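Do you need a water softener? I spent February finding out

A man came to the door in February with a little bottle of drops and asked if he could test our tap water. I said yes, mostly to get him off the step and out of the rain. He put some drops in a glass, swirled it, and the water changed colour. He looked at it the way a garage mechanic looks at a tyre.

Now, I know our water is hard. Everyone in Trinville knows it. The kettle looks like the inside of a cave by the end of the month, and shampoo gives up halfway through. I didn't need drops to tell me. What I did need, according to the leaflet he left behind, was a Torby water softener at a cost of £1,783, fitted, with the first bags of salt thrown in.

I am not against softeners. I grew up in a house with one and remember it as a large grumbling thing under the stairs that my father fed with salt. But I have a long memory for things that were supposed to pay for themselves. The bread maker was going to pay for itself.

So I did what I usually do, and read the small print. The leaflet said I could save "up to" a very pleasing sum every year on soap, heating and replacement appliances. "Up to" is doing a lot of lifting there. Nothing is also up to that sum. The heating saving assumed a boiler with a thick coat of scale in it, and ours was flushed out when the pump was changed. The soap saving assumed that I buy far more soap than any household I have ever met. I asked for the working and was sent another leaflet, with a waterfall on it.

Then there was the cheaper lot. Wemby do a smaller softener for £1,230, which you can fit yourself if you are happy lying on your back in a cupboard. Texier sell a gadget for £399 that clips round the pipe and changes the water using magnets, or a signal, or both, depending on which page you are reading. It doesn't take anything out of the water. It "conditions" it. I asked their helpline what I could measure to tell whether it was working, and was told I'd notice a difference in how the water feels. I have been told the same thing about crystals.

Kimie Aoki from my evening class had one of those clip-on things for a year. Her kettle furred up just as before. She said the man told her it would be softer fur.

Kitchens are where most of this gets sold, of course. 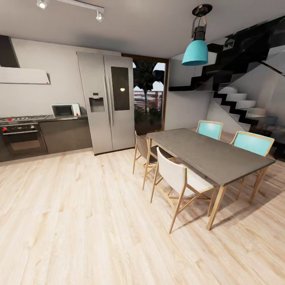
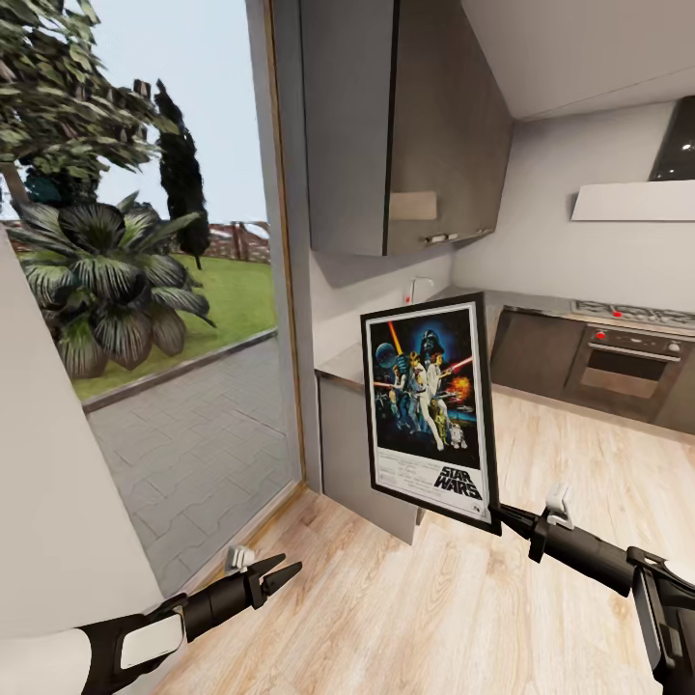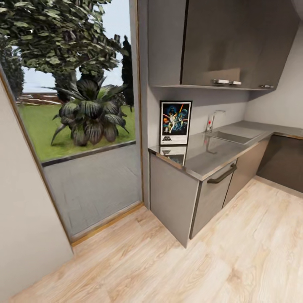
Does a softener save you money in the end?

It depends on how hard your water is and how much hot water you get through, but for a small household I couldn't make the sums come out. Salt costs money every month, the machine uses water to rinse itself, and it will want a repair one day. If you have a big family, a combi boiler that keeps scaling up and a shower you are forever picking at with a pin, you have a better case than I do. I'd still treat any figure on a leaflet as a hope.

I should be fair and say that comfort is a perfectly good reason to buy one. People who have soft water say their towels are nicer and their skin itches less. The towels I believe. On skin I went looking for proper trials and came away much less sure than the leaflet was. If you like the feel of it and have the money, buy it and enjoy it. My quarrel is with being told it's an investment.

What I've done instead is dull. I bought 12 sachets of citric acid and descale the kettle when it starts to look bad. The shower head goes in a bowl of the same stuff overnight. I turned the washing machine dial to the hard water dose, which I had been ignoring for years, and the towels did come up a bit better, although I changed the powder at the same time so I can't swear to the cause. The taps get a wipe with half a lemon if I happen to have one going spare.

If you do go ahead, ask for three things in writing before you sign: what the yearly service costs, what the guarantee leaves out, and whether one tap will be left on hard water for drinking. The Torby man was very smooth on the first two and had to ring somebody about the third. Ask too whether the price is only good for today. Mine was, and then he rang the next morning with the same price, and again a week later with a slightly better one.

He has left me a second bottle of drops, in case I want to try it on the neighbours.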